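Clillside Swap Board > Home & Storage > Keychain stands, yes or no?

pegmonster
My bag charms have gotten out of hand and I finally bought one of those little T-shaped stands, the kind with an oval tray at the bottom and a post up the middle. Black, came from the Larnent shop out by the highway. I think it was sold for necklaces but whatever, I'm hanging keychains on it! Before I load it up I want to hear from people who've used one for heavier stuff, plushies mostly. Does it tip? Does everything slide to one end? Mine's going on a white table, so at least a black one stands out and I won't knock it over reaching for my coffee (famous last words).

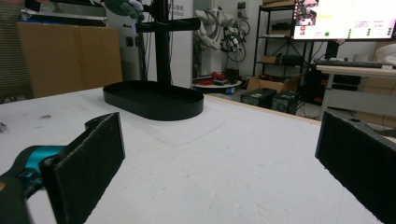 drawerperson26
I'm going to be the grump and say skip the stand and use a drawer. I had one for a whole winter and all it did was collect dust. Plush gets gross fast when it's out in the open, especially the light-colored ones.

pegmonster
But then I never see them :( The whole point is I walk by and pick one for my bag. Stuff in my drawers may as well be on the moon.

tulip_219
With pegmonster on this. Mine has been up since September and I switch charms way more than I used to. Dust is real though, I go over them with a lint roller when I remember, so, not often.
On tipping: load both sides. I put all my metal ones on the left once and the plush ones on the right and the metal side won by a mile.

drawerperson26
See, now you have to do math to hang up a keychain.

tulip_219
It's not math, it's one here and one there lol

oldkeyring
Depends a lot on the base. I've got a Rashidi one with a wide tray and it doesn't budge. My sister's is a skinny thing from Clondstead and it goes over if you close the door too hard. A tray with a little lip is nice too, that's where my loose rings and broken clasps end up waiting for me to fix them. They've been waiting a while.

pegmonster
OK the lip is good to know, mine has a low one all the way around. I was going to leave the tray empty but I do have a baggie of spare clips somewhere.
Update since people asked how it looks with stuff on it: dark gray plush guy with the white face and the tiny pink nose is hanging upside down, and I'm keeping him like that, he looks like a bat. Metal clips are next to him along with the lavender loop. I still have a pile to go through and I already want to rearrange it.

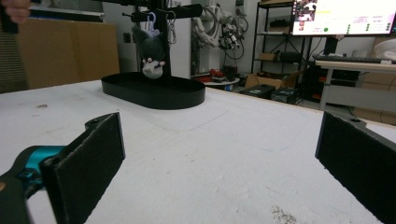
saltandlint
Do you hang plush ones by their own loop or put a separate clip on?

tulip_219
Separate clip for anything with a thin fabric loop. The loops stretch out and then the seam starts to go, and a small carabiner takes the rubbing instead. If it came with a metal ring already, just use that.

oldkeyring
I'd go the other way on that, a clip adds weight and the plush swings more. I sew the loop down with a few extra stitches and hang it straight on the peg. Takes 5 minutes.

drawerperson26
Mine are in a drawer and have needed zero stitches.

pegmonster
You are not getting me into the drawer!! But I might put the fancy ones away in summer, the sun hits that table pretty hard in the afternoon and I don't want them fading.

saltandlint
Going with the clips, I can't sew to save my life. Does anybody have spare small ones to trade? I've got a jar of split rings that feels like 1000 of them and I'll never use them up.

tulip_219
Message me, I'll take some of the rings.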